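Scheduling Shuttle Boats for Guided Day Tours at Belmonte
Project report, Tourism Operations module
Submitted 1 December 2020

1. Background

Belmonte is a small lake town that sells most of its guided tours as day packages. A package has a walking part in the old quarter, a lunch stop, and a boat crossing to the island of Grullalard. The walking part and the crossing are run by different operators. The walking tours are run by Jusgate, which also sells the packages. The boats belong to Cleltum, which carries local passengers on the same timetable.

The problem studied in this project is the wait at the pier. Tour groups arrive there after lunch, and the boat they are booked on may already be full or may have left. Guides then hold the group at the pier until the next departure. The time on the island is cut by the same amount, and the return crossing is fixed. Refund requests received by Jusgate mention the shortened island visit more often than any other cause.

2. Data

Two sources were used. The first is the Jusgate booking export, which lists each package sold, the group size, the planned start time and the guide's end-of-day note. The second is the Cleltum departure log, which gives the actual departure time and the number of passengers on board. Both cover one season. After removing canceled tours and duplicate rows, 1676 bookings remained. Of these, 1066 could be matched to a specific departure. The rest had no boat number in the guide's note and were left out of the waiting time analysis, but they were kept for the demand figures.

The matching step took longer than planned. The departure log records the time the rope is released, while the guides write down the time printed on the ticket. A tolerance had to be set, and where two departures fell inside it, the earlier one was chosen. This makes the waiting times slightly too short on days with delays.

3. Model

The afternoon was modeled as a queue with scheduled service. Groups arrive at the pier according to the lunch end time plus a walking time drawn from the guide notes. A group is not split between boats. If the free capacity of the next boat is smaller than the group, the whole group waits, and smaller groups behind it may board. This follows the practice at the pier and has a large effect on the result.
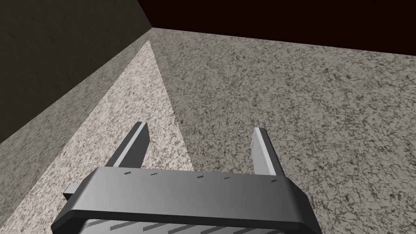
Each timetable was run for 200 simulated afternoons. Arrival times, group sizes and local passenger numbers were sampled again for every run. The same random seeds were used for all timetables, so differences between them come from the timetable alone. Weather cancellations were not modeled, as Cleltum stops all departures in high wind and no timetable changes that.

Three timetables were compared: the current one, one with the first two afternoon departures moved later, and one with staggered lunch times and no change to the boats.

4. Results

Moving the departures lowered the mean wait for tour groups but raised it for local passengers, who use the first afternoon boat to get home. Staggered lunch lowered the mean wait by a smaller amount and left local passengers unaffected. The longest waits, which are the ones that lead to refunds, fell most under the staggered lunch plan – large groups no longer reached the pier at the same time.

The result depends on the walking time. When it was increased for groups with older guests, the benefit of the staggered plan became smaller, but the order of the three timetables stayed the same.

5. Limits and further work

The lunch stop is treated as a fixed block. In practice the restaurants serve large groups more slowly, and this would shift the arrival times. No kitchen data was available. The model also assumes that guides keep to the assigned lunch slot.

A trial of the staggered plan could be run in January, when group numbers are low and a mistake in the slots would cost little. The low season does not test capacity, so the trial would only show whether the restaurants and guides can keep the slots. Capacity would have to be checked again in the next high season with a departure log that includes the ticketed time.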